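Ticket: Hokari counter set, episodes stopping short
Project: Holmgren kitchen
Status: open
Opened: 22 Oct 2022

Hello all, and sorry for the long note! I've been gathering pick-up examples in the simulated kitchen for the Ponville learner, and about 40 of my 60 episodes end before the replay reaches its last step. The wrist views save perfectly well, bless them, but the action log stops early.
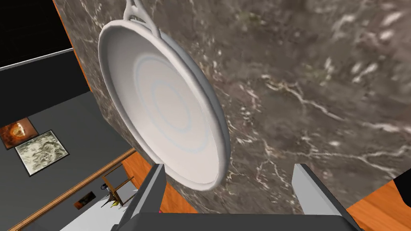
Prambridge support: Thanks for such a full report. Could you check whether the log buffer is still at its default of 8? Long episodes overrun it.

It was, so I've raised it and run another batch, with a cup of tea while I waited. Much better, though the wrist stream now lags behind the arm positions.

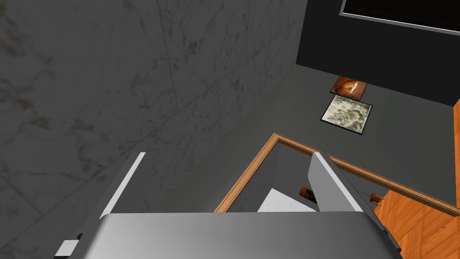

Wrist view, fingers open

I then went through the task labels, which I'd been meaning to do for ages. My list only said "utensil", and that's no help when a counter has a big white spoon, a knife and a magnifying glass on it, so I've asked for proper names in every label.

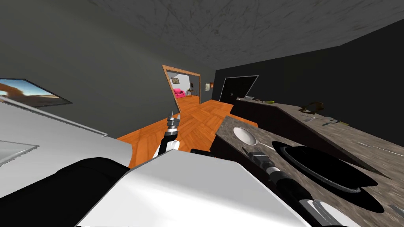
Labels are a slow job, I'm afraid, and I'd rather do them carefully than twice. With the gripper over the handle of the white spoon, for instance, I now write "spoon, handle" and leave the pan beside it out of the label altogether. The lag is still there in 7 episodes, and I've kept those apart

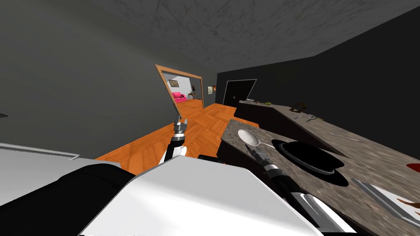

until the clocks are matched up. Please leave the ticket open for now, and I'll add the new logs once they've finished copying across.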